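Can a Robot Tidy a Drawer Yet?
By Châu Bùi
June
3 min read

My project asked if a robot arm with a simple two-finger gripper can do the small chores people do at home or in a shop. I picked putting away earphones and cables. It sounds easy, but cables bend, tangle and slide, and most robot demos I read about use blocks or cups.

I split the chore into 5 steps: find the knob, open the drawer, pick up the cable, put it down inside, and close the drawer. I wrote notes on each step and compared them with what a person does without thinking.

Drawers are the easier half. A round knob gives two fingers something to hold, and the drawer can only move one way. The trouble is a light cabinet on a smooth floor – if the pull is a little crooked, the whole cabinet can turn with it.

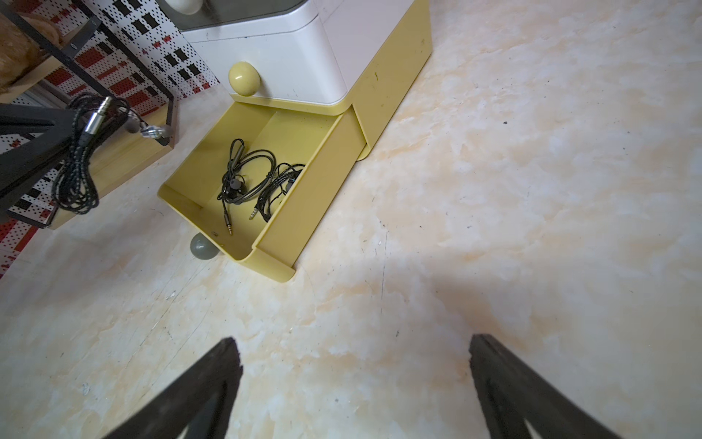

Figure 1. Gripper view of the open drawer with two pairs of wired earphones inside. More cable hangs from the shelf at left.

Cables are the harder half. A coil has no fixed shape, so a grip that works once may not work again. Thin black cords lying across each other are also hard for a camera to tell apart. A loop hanging over a shelf can catch on the rim when it is lifted, and a plug can swing and hit the drawer front on the way in.

I also looked at what counts as done. For a person, the chore is finished when the drawer shuts. A robot needs to check that no cord is caught in the gap, and two fingers block part of the view right when it matters.

My answer is "partly." Opening and closing drawers is close to ready for places where the furniture stays the same. Sorting loose cables is not, at least with two stiff fingers. Next term I want to compare soft fingertips with hard ones on the pickup step, using the same drawer.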